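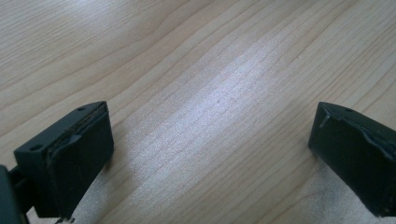 Home News Workshops Members Contact

Table care: what we covered in March

The March session at Stamport was on looking after wooden tabletops, and so many people asked for the notes that we are printing them in full. Sharada Sastry led it, as she did the chair session, and most of what follows comes from her handout with a few additions from the discussion afterward.

She began with looking. Before you put anything on a table, find out what finish is on it. Sit down so your eye is close to the level of the top and look across it toward a window or a lamp. A film finish such as varnish or lacquer gives back a fairly even shine. Oil and wax tend to look softer, and you will see dull areas where plates and elbows go. If you still can't tell, put a drop of water somewhere out of the way. On a sound film finish it stays beaded. On tired oil or wax it spreads and the wood darkens a little under it. Wipe it up after a few minutes either way.

Low light is also the best way to find scratches, rings and old drips of polish. People tend to check a table from above with the ceiling light on and decide it is fine. Move around it. A ring that can't be seen from the kitchen side may be plain from the other.

Pale woods came up a lot. Several members have light tables and worry about stains, and it is true that a tea ring or an ink mark shows more on blond wood than on walnut. Dust is less of a problem on them than on dark tops. The thing to watch with pale wood is color change. Most of it yellows with time and daylight, and anything left in one place, such as a runner or a fruit bowl, leaves a lighter patch. Shift things every couple of weeks. If you have a table with a leaf that lives in the closet, put the leaf in now and then so that it ages along with the rest.

Day to day, a soft dry cloth is enough. Old cotton T-shirts are good once the seams are cut off. Go with the grain. Where the grain swings around in wide curves, as it often does on flat-sawn boards and on veneer, just follow the length of the table and don't fuss over it. Pick up crumbs and grit first, or brush them into your hand. Dragging grit across the top under a cloth is how a lot of fine scratches get there.

For sticky spots use a cloth wrung out in warm water with a drop of dish soap, then a second cloth with plain water, then a dry one. Don't leave water standing, especially near joints or along the edge of a leaf. Sharada does not use spray polish on anything. Many of them contain silicone, and it can cause trouble later if the table has to be refinished. She also advised against vinegar, which two members said they had been using for years. Their tables are apparently all right, but she would stop.

White rings

White rings are usually moisture caught in the finish. Give them a day or two, as some will go by themselves. If not, lay a dry cotton cloth over the ring and go over it with a warm iron, no steam, for a few seconds at a time. Lift the cloth and look each time. It works better on some finishes than others, and you can make things worse if the iron is too hot, so try it on a piece you don't love.

Black marks are a different matter. They generally mean water has reached the wood itself, and getting them out involves stripping. Bring the piece to a bench night before you try anything.

Re-oiling

This applies only to tables with an oil finish. Clean the top and let it dry overnight. Rub lightly along the grain with a fine pad, wipe off all the dust, and put on a thin coat of oil with a lint-free rag. Leave it for the time given on the can, then wipe off everything that hasn't soaked in. This is where people go wrong. Oil left on the surface turns gummy and will still be tacky a week later. Two thin coats with a day between them are better than one heavy one.

Lay used oily rags flat outdoors to dry, well away from anything that could burn, or put them in a metal can filled with water and a tight lid on it. Do not ball them up and drop them in the trash. Rags soaked in linseed oil can heat up and catch fire without a spark.

There was some talk about sandpaper grits. For smoothing between coats of varnish 320 is fine. For a worn oiled top Sharada starts at 150 only if there is real damage, and goes up from there. She does not take a tabletop any finer than 220 before oiling. Check for veneer before you sand at all — look at the edge and the underside, and if the grain doesn't carry around from the top, assume it is veneer and leave the sander in the box.

Heat and placement

Keep a table away from radiators and heating vents if you have the choice. Tops move across the grain with the seasons, and a small gap that opens in winter will often close again by summer. Don't fill it in January. Felt under lamps and vases helps, but replace it when it gets hard or picks up grit. Rubber feet can mark some finishes, so put something between them and the wood.

Other news

The Birkett branch is repeating this session for members who couldn't make the trip. Bring a photo of your table and, if you can, a small item with the same finish.

The tool fund now stands at $1,000 toward the $2,000 needed for a second workbench and vise at Saltatstead. Thank you to everyone who gave at the spring sale. Donations can be left at the desk in an envelope marked "bench."

Leftover cotton sheets and T-shirts are wanted for the rag bin. No fleece, please, and nothing with printing on it.

We still have one set of padded clamps out on loan with no name on the sheet. If they are in your garage, please bring them back.

Print this page E-mail this page

Last updated: March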